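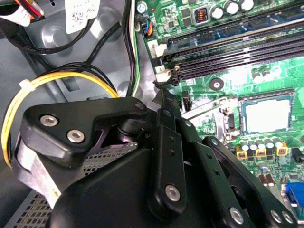
Llevarle la mano es lo más cansado, según una de las operadoras del taller de Gornia, porque el brazo pesa poco pero la atención pesa mucho, y a media mañana ya no sabe una si está enseñando o si la están enseñando a ella.

Enseñar a un robot a desmontar ordenadores

Turno de mañana en Gornia. Mesas largas, cajas con ordenadores de sobremesa retirados de oficinas, destornilladores por todas partes. Lo de siempre en una planta de reciclaje. Lo que cambia está en la mesa del fondo, donde dos personas se pasan el turno abriendo las mismas torres una y otra vez con una pinza negra que no es suya y que todavía no sabe hacer nada sola.

El proyecto se llama Jada. La idea, contada deprisa: en vez de programar cada movimiento, alguien hace la tarea con el robot y el robot lo graba todo. Posición de las articulaciones, apertura de la pinza, vídeo de la muñeca. Luego se entrena un modelo con eso y se cruza los dedos.

Dos maneras de hacerlo. La primera, a mano: se afloja el brazo, se agarra por la muñeca y se lleva hasta donde toca. Sirve para aproximaciones, para meter la pinza en la caja sin darle a la chapa. La segunda, a distancia, con un mando gemelo que fabrica Truneck y que copia cada gesto desde la mesa de al lado. Más fino. También más traicionero, el operador no siente el tirón del cable y cuando se da cuenta ya ha tirado de más.

Y cables hay. Dentro de una torre abierta cuelgan mazos de colores, alguno sujeto con su brida blanca, justo en el camino de los dedos. Para una persona es un estorbo de medio segundo, se aparta con el meñique y a otra cosa. Para la pinza es medio día de discusiones. ¿Se rodea? ¿Se empuja? ¿Se enseña primero a apartar y luego a coger? En Gornia probaron las tres y se quedaron con la última, de momento.

La tarea que más se repite es la memoria. Abrir la pestaña blanca de un extremo de la ranura, luego la otra, coger el módulo por el canto, subir recto. Recto es la palabra que más se oye en esa mesa. Si sube torcido se atasca, y si se atasca la demostración se tira.

¿Cuántas hacen falta? Empezaron con 500 y el modelo abría bien las pestañas pero cerraba la pinza en el aire, a un dedo del módulo. Con 700 la cosa mejoró. Casi 17 horas de grabación en total, contando las repetidas, que en la hoja de seguimiento van marcadas en rojo y son bastantes.

El software lo pone Vahidi, una firma pequeña que antes trabajaba con fruta. Dicen que una placa base es mas agradecida que un melocotón: no se magulla. Tambien dicen que la luz les ha dado más guerra que la mecánica. Las lámparas de la planta son fuertes, el metal de la caja devuelve el brillo y la cámara pierde detalle. Cambiaron las lámparas de sitio en marzo, hubo que regrabar una parte.

Queda lo raro, lo que no sale en la hoja. Cada operador enseña con sus manías. Uno entra siempre por la izquierda. Otra hace una pausa antes de cerrar los dedos, una duda mínima, y el robot la aprendió también: llega, se para, cierra. Podrían borrarla de los datos. La han dejado, resulta que en esa pausa el brazo termina de estabilizarse y agarra mejor.

Próxima parada, el disipador y el procesador. El zócalo asusta. Los contactos son delicados y en algunos equipos se dobla uno con solo mirarlo, así que por ahora se practica con la tapa protectora puesta y sin nada debajo que lamentar. La palanca metálica del lateral, esa sí, ya entra en las sesiones. Se baja el mando de Truneck despacio, se engancha, se levanta. Otra vez.

A las dos cambia el turno. Los brazos se quedan en reposo, el disco se vacía en el servidor y en la mesa del fondo espera otra torre abierta para la tarde.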